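Skollness site — staff and management meeting, March
Minutes

Present: So-yul Pyo (chair), floor reps for both shifts, training, HR. Apologies from the Jurkitz site.

1. Minutes of last meeting
Agreed, with one correction: the late shift break is 32 minutes including handover.

2. Laundry and folding work
So-yul reported that 11 staff have now moved from hand folding to gripper work. They handle garments with the hand-held grippers and the recordings go to Kong, who train the folding robots. Two more people have asked to move. The reps said the work is lighter on the back but harder on the wrists, and that sessions on the bed feel long. Sessions are currently 55 minutes. It was agreed to try shorter ones on the early shift first.

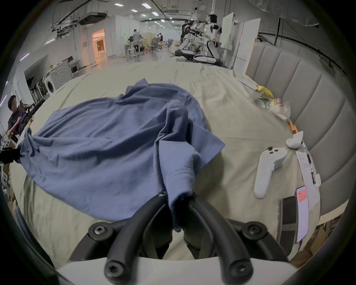 Gripper work on a T-shirt at the bed station.

The reps asked what happens to folding jobs once the robots are in use at Dallville. So-yul said no posts will go this year — beyond that she could not give a promise. The reps asked for this in writing. HR to draft a letter.

3. Pay grade
Gripper work is still paid at the folding rate. The reps want it regraded, as people are learning a new job and teaching it to others. Management will look at it with the Jurkitz figures. Not settled.

4. Bed station
Personal things to be kept off the bed during sessions. Reps asked for lockers nearer the work area. Training to get a price.

5. AOB
Wrist supports have been ordered. Meeting closed at 3.40 pm.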